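Two grippers, one bench, and I'm still not sold

March 31, 2025

I've had the Haldane hand gripper for a few weeks now and the Datero for a bit longer, and people keep asking which one they should get. My answer so far is that I wouldn't hurry to buy either.

The sales page for the Haldane says it handles "everyday soft goods." I've read that line on a lot of sales pages. The Mitus I bought last July said much the same and it couldn't hold a dish towel by the corner, so you'll forgive me for testing this one properly.

I did 65 grabs with each tool, all by hand, on T-shirts, socks, a canvas bag and a cap. If the thing stayed put while I lifted it to knee height and waited for a slow count, I called it a hold. The Haldane lost its grip 15 times. The Datero lost it 22 times, though a good part of that was socks, and I'm starting to think my socks are unfair to everybody.

So the Haldane wins? Maybe. Isla Moffat had a go with both at the Tistside meetup and her results came out the other way around, with the Datero ahead. She squeezes slower than I do. That bothers me more than any of the scores, to be frank - if the person holding the tool matters this much, what exactly am I comparing?

The other problem is bunching. A hold in my notebook only means the cloth came up. It says nothing about the shape it came up in, and for anything with panels or a brim the shape is usually a mess. If you want to put a cap on a hook afterward, a crumpled lump is not much use to you. The Haldane grabs a lot of cloth at once and I suspect that's where its better score comes from.

The wrist camera I have no complaints about. Close-up detail is good and the fingers stay in view, which the Mitus never managed.

I'll redo the cap with a lighter squeeze and see if the gap closes. Until then I'm keeping both and recommending neither.
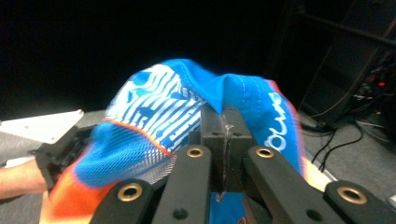
The blue cap, pinched and folded over on itself. I'd score it a hold, grudgingly.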